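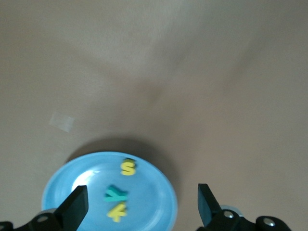 Efren Galang objects that vertical scroll changes nothing about how a comic is read, and that a panel is a panel on any screen. Hold on to that for the first half of the session. I don't buy it, but the usual case against him is weak too.

Unit 6: Pacing in serialized comics

Read before class: Tistetetti, opening chapter, both versions (scroll and print).

The publisher says the print edition "keeps the rhythm" of the original. Does it? The rooftop chase has long blank gaps on the phone. On paper those gaps are gone - the pages simply turn faster. Mark where you slowed down in each.

Be careful with popularity claims. Jakubowski cites 3875 reader comments as proof that cliffhangers work. Comments show that people commented. She never looks at the readers who quit.

Written response: 500 words, 700 at most. Pick one gap in the scroll version and argue what it does. "It builds suspense" is not an argument until you say how.

Drafts go to Clifford Petrenko by noon.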